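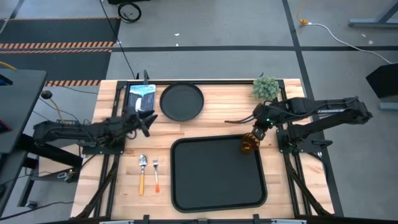

The small illustrated book and the round black pan

Subject: Re: [slowroads] Florndale in July, is it worth the detour?

On the list, Luuk Verstraete wrote:

> Hi all, we're driving up in July and I keep seeing Florndale on the map,
> stuck out there at the end of the lake road. Has anyone stayed? My wife
> would like to see the mission church and I would like to not drive for
> one day. Also, is the old Flundov pass road OK for a normal car, or
> should we go around? We have a tent but we are not proud.
>
> Luuk

Hi Luuk,

Yes, go! We spent three nights there last summer and I'd have happily stayed a week, except my sister was expecting us and had already bought the corn.

The pass first, because I worried about it for days beforehand. We did it in a plain old sedan with too much stuff in the trunk and it was fine. The top is 3,599 feet, so not a monster, but the last bit on the Florndale side is gravel and it's washboarded something awful. We took it at walking speed and a guy in a pickup sat behind us the whole way down being very patient. Start before 9 in the morning if you can. By lunchtime you get the trailers coming the other way, and there are a couple of spots where somebody has to back up (it was us, both times). Going around adds about 60 miles and you miss the lookout, which has a picnic table and the best view of the lake you're going to get.

Get gas before you leave the highway. There's one pump in Florndale and it was out of order when we got there. They had it going by the second day, but I wouldn't count on it.

We stayed at Yuen's, the motor court across from the boat ramp. It has 8 cabins and you want one of the ones at the back – the front ones get headlights through the curtains. Ours had a two-burner stove, a decent mattress and a screen door that slapped shut so loud my husband ended up holding it with a bungee cord. No air conditioning, but it cools off fast once the sun's behind the ridge. Call instead of emailing. I emailed twice and heard nothing, then called and was booked in two minutes. The campground is up the hill if you want to use your tent, nice and shady, cold showers only.

The mission church is a short walk from there, past the school. It's open most afternoons and the ceiling is the thing to see, all painted blue with little gold stars, a bit wobbly in places where somebody ran out of ladder. Bring a dollar or two for the box by the door. My husband spent ages in the graveyard reading every single stone while I sat on the wall and ate cherries, so I guess we both got what we wanted.

If you really don't want to drive, the Bultex bus stops outside the post office and goes to the hot springs and back. It's the 392, there's one out in the morning and one home around suppertime, and you pay the driver in cash. We missed the one home and had to beg a ride from a very nice couple with three wet dogs.

Oh, and pie. The cafe has it until it's gone, and then that's it until tomorrow. Get the rhubarb.

Are you coming back the same way or carrying on north? If it's north I've got some notes on the ferry somewhere, I'll dig them out.

Marcy

--
slowroads mailing list
To leave the list, send a blank message with "leave" in the subject line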